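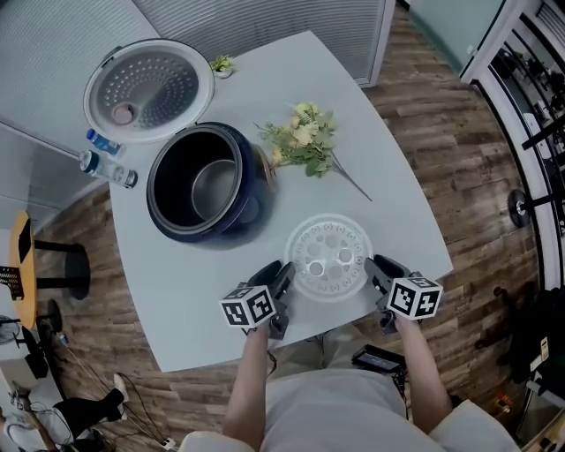
How long does one demo take, start to finish?
Plan on 10 minutes per group, with the reset included. Add a little if the group has kids in it, they ask more and better questions.

Section 3. Running the rice cooker table on open day

Read section 2 first if you haven't charged anything yet. This part is for whoever is standing at the table. Text by Yayra Nartey, fixes from Anathi Botha after the December run at Pembridge.

What the visitors are coming to see: a person doing a kitchen job with the hand-held grippers, the same way we record jobs for the Stillcombe arm. No arm at this table. The arm is in the next room and has its own sheet (section 4). If people ask where the robot is, point them there at the END, not halfway through.

3.1 Before doors open

1. Wipe the table. Dry it. Steam tray slides on a wet top.

2. Put out the cooker, inner pot in, lid off. Lid goes upside down, up and to the left of the cooker from where you stand. Steam tray flat in front of you.

3. Put out the extras. Flower spray, potted succulent, water bottles. They stay on the table for the whole demo. We want a busy table, people's kitchens are busy.

4. Cooker cord stays in the box. The cooker is never powered at this table. Someone will ask for rice. No rice.

5. Clip the electronics box at your waist, cables hanging down and behind your forearms. Walk two steps each way and check nothing pulls.

6. Pick up the grippers, left then right. Marker cube on each one, squares clean, no fingerprints, no tape over the pattern. A smudged cube is the number one cause of a bad recording.

7. Open and close both grippers. Fingers should meet at the tips. If they cross, swap the gripper out, don't bend it back.

8. Make one short test recording and play it back on the laptop. If both hands track for the whole clip you're good.

NOTE: start the laptop before you put the grippers on. You can't type with them. Everyone forgets this once.

CAUTION: keep loose cables off the walkway. Push fans, bags and spare gear back against the wall before the first group comes in. Anathi walks the floor a second time right before doors - let her.

3.2 The demo

Stand at the near edge, feet apart, sleeves up past the wrist. Group stands on the far side or at the left end. Not behind you, they crowd your elbows.

1. Say hello, say your name. Say what the job is: tray goes in the pot, lid goes on.

2. Hold both grippers over the table for a moment so people can look at them. Let them see the cubes. One line is enough: "the black and white squares tell the computer where my hands are."

3. Press record (foot switch, right foot). Wait for the beep.

4. Take the steam tray by the rim, one gripper each side. Don't poke the fingers through the holes. They go in easy and come out badly.

5. Lift straight up, over the cooker, lower it into the pot. Slow. Slower then you think.

6. Let go with both hands at the same time. If it sits crooked, nudge the high side with the left gripper. Don't lift it out again unless it's really stuck.

7. Get the lid. Pinch the rim, left gripper, turn it over in the air with the right one helping. This is the hard part and the part people like, so don't talk through it.

8. Set the lid down on the cooker. Press once with closed fingers.

9. Foot switch again. Two beeps. Hands off the table.

NOTE: keep the cubes turned so the squares can be seen from above. Rolling your wrist all the way over hides them and the track drops out for that bit. If it happens keep going, finish the job, do another one after.

NOTE: dropped the lid? Fine. Say "we keep those too, in a seperate folder" and pick it up. That is true, they go in the Pliltier folder marked drops.

CAUTION: the right side of the cooker has a small part sticking out of the rim. Don't grab the cooker by it and don't let visitors either.

3.3 Visitor turns

Only if the next group isn't already waiting.

1. One visitor at a time, one gripper, right hand only. You keep the left.

2. Show them the trigger. Let them squeeze it a few times in the air.

3. Give them an easy thing. A water bottle lying down is good. Flower stem is harder but they love it. Not the succulent - Mthembu lent us the pot and wants it back in one piece.

4. No recording during visitor turns. Check the foot switch light is off.

5. Take the gripper back by the handle, never by the cube. Cube knocked = do the calibration again, see 2.6.

CAUTION: long hair tied back, scarves tucked in. Small kids need a grown up next to them. Fingers stay out of the gripper fingers, it's not a strong pinch but it is a suprise.

3.4 Reset between groups

1. Lid off, upside down, back to its spot.
2. Tray out, flat in front of you.
3. Extras back on the table if they wandered. Exact spots don't matter. A bit different each time is better for the recordings.
4. Wipe cubes with the dry cloth. Dry only, the spray lifts the ink.
5. Check recording space on the laptop. Under 1,000 MB free, stop and get Yayra.

3.5 If something goes wrong

No beep on the foot switch - plug has worked loose at the waist box. Push it in, wait for the green light.

One hand not tracking - cube dirty or lights too bright behind it. Wipe, then half close the blind.

Gripper sticks shut - put it down, use the spare. Don't force it in front of people.

Laptop asleep - touchpad, password is on the card in the lid of the box.

Still stuck after 3 tries, send the group next door to the arm and shout for Anathi.

Packing up is in 5.1. Grippers go back in the foam, cubes facing up.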